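Getting More Use Out of Your Serving Trays

I own more trays than any one household needs, and I use every one of them. It began with a secondhand Benance tray that came home with me from a yard sale (a dollar, and it still had the sticker from the store!) and it has gotten a little out of hand since. Anyway, a few of you wrote to ask how I keep mine looking decent when they get used all day long, so I sat down with my coffee and wrote out what I do.

Washing

Wipe a printed tray down right after supper. Warm water, a drop of dish soap, a soft cloth, and that's usually the whole job. I keep scouring pads far away from anything with a picture on it, having scrubbed half the petals off a daisy tray I was very fond of. For tea rings, make a paste of baking soda and water, pat it on, go and do something else for ten minutes, and then rub it off gently with your fingertips. Run an old toothbrush around the rim while you're at it. Crumbs love a rim.

Dry it standing up on its long side, leaning on the backsplash with a folded towel underneath. Mine went straight back in the cupboard damp for years, and they always had that musty smell.

Storing

Trays stacked flat will scratch each other, and the one you want is always on the bottom. I stand mine on edge in the narrow cabinet beside the stove, with a tension rod at the front so they don't slide out onto my feet. Slip a sheet of paper towel between the glossy ones. If your cabinet is too shallow, a Rastlow file sorter from the office aisle does the job, and the middle size holds five or six trays if they're not too thick.

Putting one to work at the table

A tray with a lip makes a lovely landing place for all the long, slippery things that otherwise roll off the counter, and I set one out whenever we're having dumplings or a big noodle salad. My pick for that is a white one with a thin dark rim and big red strawberries, the sort of thing that makes a weeknight feel like a picnic. Slim metal rods in the style of chopsticks or tongs look very smart over a shiny surface like that, though gloss does show glare from the overhead light, and every fingerprint along with it, so give it a quick buff with a dry cloth before company comes. A damp dishcloth folded under the tray keeps it from skating around on a smooth countertop.

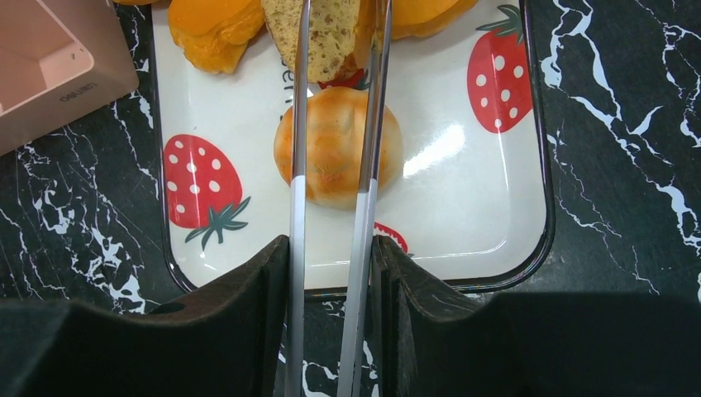
Strawberries can go on looking cheerful well past summer, by the way. I bring mine out in October with a pot of chili and have never had a complaint. If the print on yours does start to fade, keep it for seed packets or the mail, or set it under the dish rack to catch the drips.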